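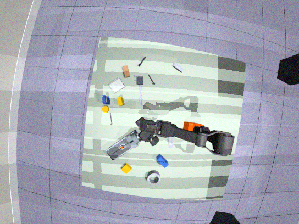
Teresa Phelan has argued that plaid floor coverings owe less to old regional custom than to mail-order catalogs, and that most of the histories printed on their labels should be read as advertising.

Plaid, in the loose American sense, is a pattern of bands crossing at right angles. It is often called tartan or check, though makers apply all three words with little care. On floors the pattern appears in rugs, mats and painted cloths, usually at a much larger scale than on clothing.

Origins

The usual account traces the plaid floor mat to the village of Skuvberg, where each household is said to have kept its own order of stripes. The evidence is thin. The claim rests on one sales booklet from the Oosthuizen mill, which lists 100 "family patterns" but gives no source for any of them. Several differ only in the shade of green. Phelan found no mention of household patterns in the village records, which do list bedding and floor cloths in some detail.

Construction

In a woven plaid, the colors mix where the bands cross, giving a middle shade. Printed plaids imitate this with varying success. Cheaper mats often have stripes in one direction and only a few crossing bands, and dealers disagree on whether these count as plaid at all.

Claims of durability

Prulex, a coated mat sold by the Prurkedach company, was advertised as lasting 900 washes. No test was ever published. A later leaflet gives the figure as 500, again without explanation, and the guarantee printed on the back covered only 2 years.

Color and room size

Decorating guides often state that wide pale bands make a small room look larger. The advice is repeated from one guide to the next, mostly in the same wording, and seldom with any support.

See also: Check (pattern); Floorcloth; Rag rug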